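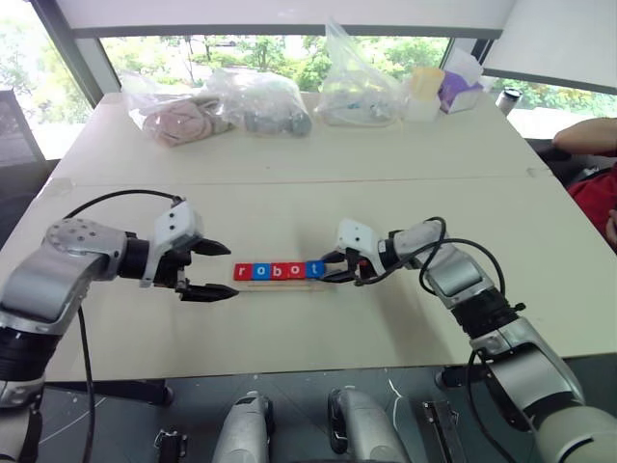

Photo: Undano

About us

Aser makes letter blocks and the wooden bits and pieces that go with them. We're a small workshop in Otstead, and we've been happily covered in sawdust and paint for longer than we planned!

It began with one alphabet, cut for a playgroup at the end of our road. The children lined the letters up, knocked them over, spelled words we hadn't thought of and a few we had hoped they wouldn't. By August we had orders from two schools and a library, and we had to move out of the spare room.

We like lowercase letters, because those are the ones children meet first in their reading books. We like them big, plain and white on a strong colour, so that a word like "robot" can be read from the other side of a table. Short words with a repeated letter are our favourites to set out (two o's, and you have to find them both).

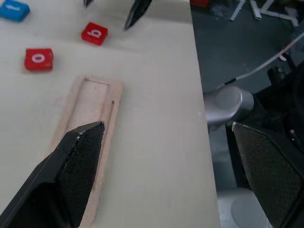
Letters on the table beside a wooden tray

Last year we sent out 1,407 sets, most of them to nurseries and infant schools, along with some 2,000 single letters for people who had lost one down the back of something. Do write to us if that's you. We keep spares of everything, even q.

The shop is on Wyss Lane, behind the bakery. Come in and try things out – there is always a table with letters on it, and you're welcome to bring children, who are much better at testing than we are. Schools can borrow a box for half a term before they decide, and we're glad to talk through which letters a class will need most (more e's than you think!).

This page was last updated in June 2022.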